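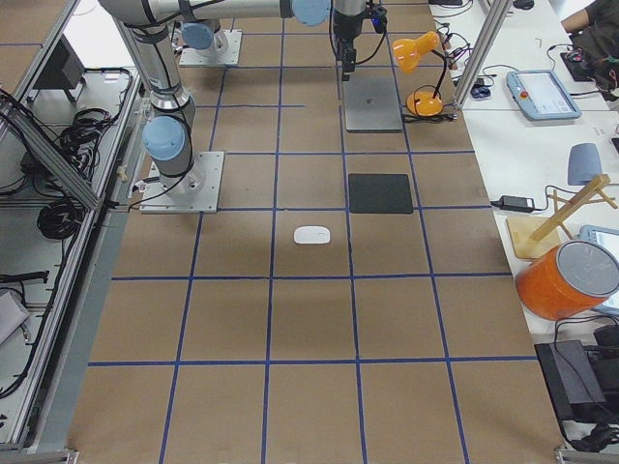

Preguntas frecuentes: forrar la mesa con papel kraft y cuadricularla con cinta

¿De verdad sirve para algo cuadricular una mesa?
Depende. Si en ella solo hay un portátil y una taza, no. Si compartes la superficie o pierdes cosas pequeñas cada tarde, puede ayudar. En Mata nos lo venden como método de organización; yo lo dejaría en papel y cinta.

¿Tiene que ser cinta azul?
No. Se suele recomendar porque se ve bien sobre el marrón. Cualquier cinta de enmascarar de color vivo hace lo mismo. Desconfía de las «especiales para escritorio» y compara los metros que trae el rollo.

¿Cuánto papel necesito?
Mide el largo y el ancho y añade 5 cm por cada lado para doblar. El rollo que usamos tiene 900 mm de ancho en la etiqueta y 889 con el metro en la mano. Para una mesa grande hacen falta dos tiras y un solape.

¿Qué pongo en cada casilla?
Una cosa por casilla, si cabe: el ratón en la suya, una almohadilla negra en la de al lado. Quien intenta asignar sitio a cada clip lo abandona enseguida.

¿Y la lámpara?
Al fondo, con la pantalla orientable y el cable hacia el enchufe más cercano. Una lámpara naranja alumbra igual que una gris, diga lo que diga el catálogo de Baysal.

Los cables se me amontonan en una esquina. ¿La cuadrícula lo arregla?
No. Los cables no respetan casillas. Bridas, una canaleta bajo el tablero o resignación. Hemos probado los organizadores de Pidico y el montón cambió de esquina.

¿La cinta deja restos?
Sobre el papel da igual, porque se tira todo junto. Sobre madera barnizada, haz antes una prueba en un canto. Lo de «no deja residuo jamás» no me lo creo de ningún fabricante.

¿Cada cuánto se cambia el papel?
Cuando se rompe o se mancha. El nuestro se puso en diciembre y aguantó 12 semanas. Selim Kahraman defiende cambiarlo cada mes, pero él trabaja con tinta.

¿Una mesa ordenada mejora la concentración?
Eso afirma el folleto de Stilletness, sin citar un solo estudio. Encontrarás antes el ratón. De lo demás no respondo.

¿Puedo poner la cuadrícula directamente sobre el tablero?
Sí, y ahorras papel. A cambio, limpiar se vuelve pesado: la suciedad se pega a los bordes de la cinta y hay que rehacer las líneas.

Última revisión: 15 de octubre de 2026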